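Teemu Laitinen runs his fingertips along the grain before he says a word about it. He has made tables at Brilton for years, and the light ones are still his favorites.

"Look at those long waves!" he says. "You could put one plain table in a room and be happy with it for a week."

We talked in December, mostly about small tables and what people keep on them. Laitinen loves a low basket – any color, as long as a hand goes in easily. 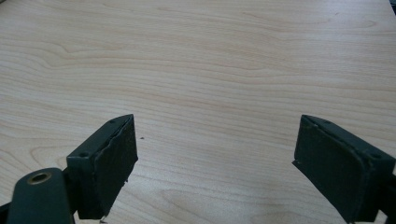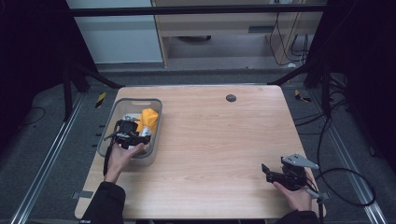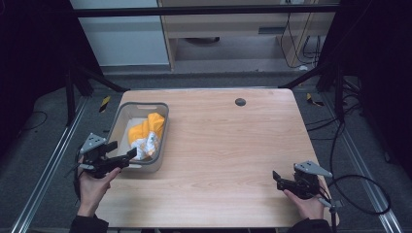 "I like a rounded corner," he says. "You walk past it 2,000 times a year, and your hip knows the difference." He is just as keen on cloths. He keeps a pile of them at home in Zimley and picks the brightest one first, every time.

Does he fold them? He laughs. "My wife folds. I drop them in the basket and they're fine in there!"

His next table will be a bit longer, with the same pale top, and he has already sketched the legs 2 different ways. "I keep changing my mind – that's the fun part."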